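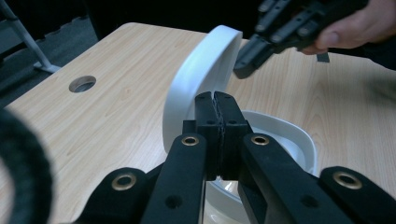
Lista de inspección – trampa de recuento y escala de peces, río Rornow
Estación de Killinholm, revisión de julio
Inspecciona: Widad Haddad. Acompaña: Anas Moussa.

1. Acceso y pasarela
Barandilla firme en ambos lados: SÍ
Suelo antideslizante: NO
Comentario: hay verdín en el tramo final, junto a la compuerta. Cepillar antes de la próxima entrada. Hasta entonces se pasa de uno en uno y con arnés.

2. Escala de peces
Caudal de atracción suficiente: SÍ
Artesas libres de ramas: PARCIAL
Comentario: la cuarta artesa tenía un tronco atravesado. Lo movimos con el bichero, pero sigue dentro – hace falta el cabrestante.

3. Jaula de captura
Malla sin roturas: SÍ
Cierre de la puerta: NO
Comentario: el pasador salta si se golpea desde dentro. Atado con brida de forma provisional. Pedir pieza nueva al taller de Gulis.

4. Tanque de espera
Capacidad: 3000 litros
Aireador en marcha: SÍ
Aireador de reserva probado: SÍ
Comentario: a las 7:30 había 38 salmones. Dos con heridas de foca en el flanco, anotados aparte. Ningún ejemplar lleva más de 24 horas en el tanque.

5. Disuasión de focas
Rejilla de entrada: SÍ
Emisor acústico: NO FUNCIONA
Comentario: batería descargada y un conector oxidado. Anas vio dos focas aguas abajo durante la revisión. No acercarse a ellas ni echarles restos de pescado.

6. Registro
Hojas al día: SÍ
Comentario: el total de la temporada es de 184 salmones. Falta la firma del turno de tarde en tres hojas.

7. Equipo personal
Chalecos: SÍ
Botiquín: INCOMPLETO
Comentario: faltan vendas y suero. El chaleco talla M tiene la hebilla rota y se ha retirado.

Resultado: apta con reservas. Los puntos 3 y 5 deben quedar resueltos antes de volver a abrir la trampa por la noche. Copia a la oficina de Abu Hammour.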